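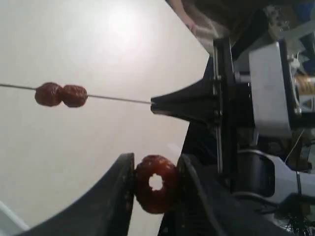 Ticket 1530: Walk-in freezer alarm at Kanberg kitchen clears itself, then returns
Status: Resolved
Assigned to: Stavros Đorđević

Reported: Zamfir temperature logger sends a high-temp alert at 2:10 a.m. most nights in January. Clears by 2:50. Kitchen staff find product frozen hard at opening.

Checked first:
Door gasket good on all four sides. Evaporator fan runs. Probe reads within one degree of a handheld in ice water. Logger firmware current.

Pulled the log. Every alert starts after the nightly defrost. The alarm delay was set to 900 seconds, and the defrost cycle runs longer than that. 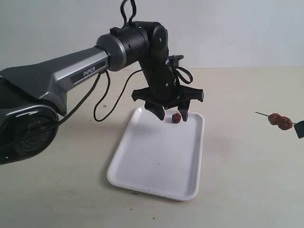

Raised the delay to 42 minutes and left it overnight. Alert came back at 2:52, so the delay was only part of it. Defrost was ending on the time limit — the termination thermostat never opened.

Thermostat tested closed at room temperature and stayed closed at 74 degrees F. Should be open well before that. Replaced with the same part from Brestent.

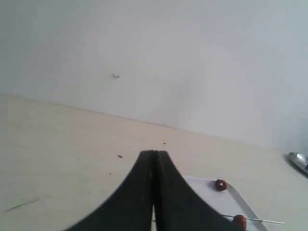 Wall and beige surface, small white object on the wall.

Second night: defrost ended on temperature, no alert. Third night the same. Put the delay back to 30 minutes.

Still open: the logger clock is four minutes ahead of the Gramach controller. Does not affect alarms, but the two logs will not line up until one is reset. Moved to its own ticket.
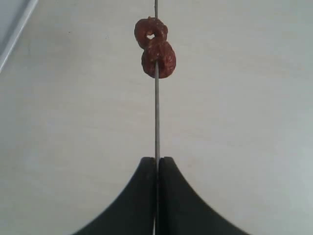 Two small reddish-brown rings near the top of a thin metal rod.

Closed after third clean night. Reopen if the 2 a.m. alert returns.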